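Search this wiki Go

Tabletop sorting practice (robotics)

Tabletop sorting practice is the set of working rules used when a robot arm picks up and groups small objects on a flat surface. The most widely copied version is the Koivisto guide, written by Kirsten Cormier and first issued in June as a short handout for the Ona teaching lab. It covers the work surface, the test objects, the approach of the tool and the record kept of each run.

Surface and objects

The guide asks for a flat board in a plain color, set on a base that does not shift. Objects should be simple solids that differ in shape and color, such as cylinders, stars and hexagons. Printed plastic blocks are accepted, ridges and all, as long as one set is used for a whole series. Part of the board is kept clear as a drop area - the guide does not say which part.

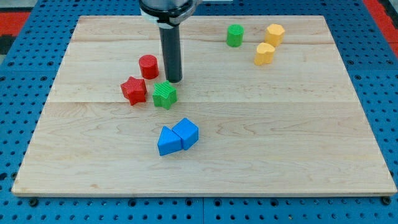 How fast may the arm move when it is close to the board?
The guide sets a limit of 55 millimeters per second for the final approach, and the same limit applies when the tool lifts away.

Approach and contact

The tool comes down straight from above unless the run sheet says otherwise. Blocks that touch each other are treated as a separate case, and the operator notes whether the arm is allowed to push them apart first. A block that falls over stays where it is until the run ends. Reaching onto the board during motion counts as a stop, and the run is marked void.

Records

Each run gets one line in the log, with the start layout, the goal and the result. Failed runs are kept. The Drekudik series, run under the guide by Tia Whiteley, logged 3,000 attempts, of which 663 were marked void or failed.

Revisions

A second edition, known as Proto, added a rule that the tool tip be checked for wear every 800 runs. It also dropped an earlier rule on block size - labs had been reading it in different ways. The first edition is still used for older series.

Filed under: Robot handling | Lab practice | Working rules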